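Ticket 723: Order confirmation emails arriving hours late or not at all
Status: Closed
Opened October 3, 2018 by Reece Naylor, Brindstead office 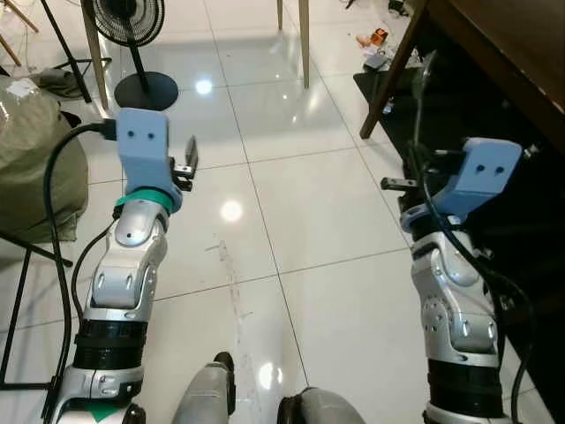 Attachment 1: white tiled floor, pale blue grippers left and right

Reece Naylor wrote:
Customers ordering through the Stureo shop are not getting their confirmation email. Some get it the next morning. The order shows up fine in the admin page and payment goes through. I placed a test order to my own address and it took 2 hours to arrive. Nothing in junk. Password reset emails come through straight away, so mail is not down altogether.

Floor Van Rooij wrote:
Password resets go out directly. Confirmations go through the queue, so that is where I'll start. Can you send me the full headers from your test email?

Reece Naylor wrote:
Headers pasted into the private notes. Colour of the status light on the queue page is amber, if that helps.

Floor Van Rooij wrote:
Thanks. The headers show the message sat on our side for nearly the whole delay. Once it left the server it reached you in seconds. Your mail provider is in the clear.

The queue sends a batch of 100 messages per run. The catalogue mailing to Yensuk customers was loaded at the same priority as order mail, so confirmations have been waiting behind it. The runner was also stopping whenever it hit a bad address and not picking up again until the next scheduled run.

Changes made:
- order mail moved to its own queue
- catalogue mailing set to low priority
- bad addresses are now skipped and logged
- runner restarted

Please place another test order.

Reece Naylor wrote:
Arrived in 8 seconds. Tried again with a different address and got the same result. Do the stuck ones need to be resent by hand?

Floor Van Rooij wrote:
No, they are going out now. Please don't resend or people will get doubles. The priority setting dates from the March upgrade and I've added it to the upgrade checklist. Closing this one. Reopen it if the amber light comes back.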